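Zuteo slotted bench top: review
Reviewed by Remzi Akgül
May 9, 2026

I take apart ex-office desktop computers for parts, and for the past year I've wanted a work surface that doesn't burn, swell or shed fibres. The Zuteo is an aluminium top with slots running through it, sold without legs. Mine went onto a Pamilberg steel frame I already owned.

Assembly

Bolting it down took 40 minutes. The supplied bolts are 13 mm heads and need a deep socket, because the access holes on the underside are narrow. One hole at the rear left was slightly out and had to be opened up with a round file. The slots had some swarf in them from the factory. Run a stiff brush down each one before any electronics go near it.

In use

The surface is flat to within what I can measure with a straight edge. A tower laid on its side doesn't rock, and it slides easily when you want to turn it to reach the other end. That same low friction is a nuisance when you are pulling a tight connector, so I keep a thin rubber mat to put under one corner of the case.

I judge a bench by how it handles a full tower with the side panel off. The power supply is usually the heaviest single part, and the colour of the top makes a difference too. Inside a black chassis you need all the light you can get, and bare aluminium throws a fair amount back.

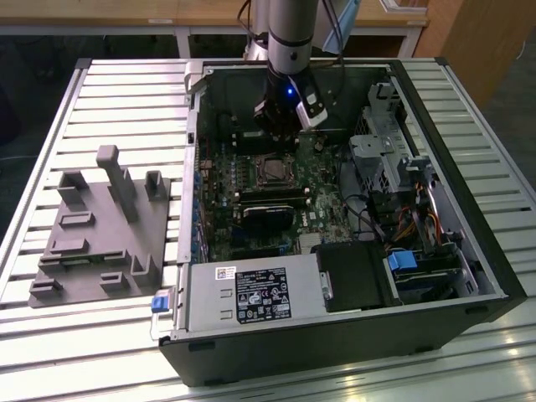
Dell tower on its side on the slotted top, power supply and a card still fitted.

Small screws are the weak point. A drive screw will drop into a slot and roll along it, and it's fiddly to get back out. A magnetic tray solves this for steel screws. Plastic clips have to be picked out with tweezers. Zuteo sells a slot cover strip, which I haven't tried.

The top conducts electricity. Never power up a bare board directly on it. I earth the frame and use an insulating mat for any live testing. The printed manual gives this one line on the last page, and it should be at the front.

Cleaning is simple. Isopropyl alcohol takes off old thermal paste and label glue without marking the metal. Scratches show quickly, though, and the silver finish looked used within a fortnight.

Compared with the Lutside

Ayten Karakaya lent me her Lutside laminate top for comparison. It's quieter, it holds a case in place better and screws stay where they fall. It also has two scorch marks from a soldering iron, and nothing can be clamped to the middle of it.

Price paid: $1,143 delivered, or $994 picked up from the warehouse.

Recommended for strip-down work. For soldering or live testing, budget for a mat as well.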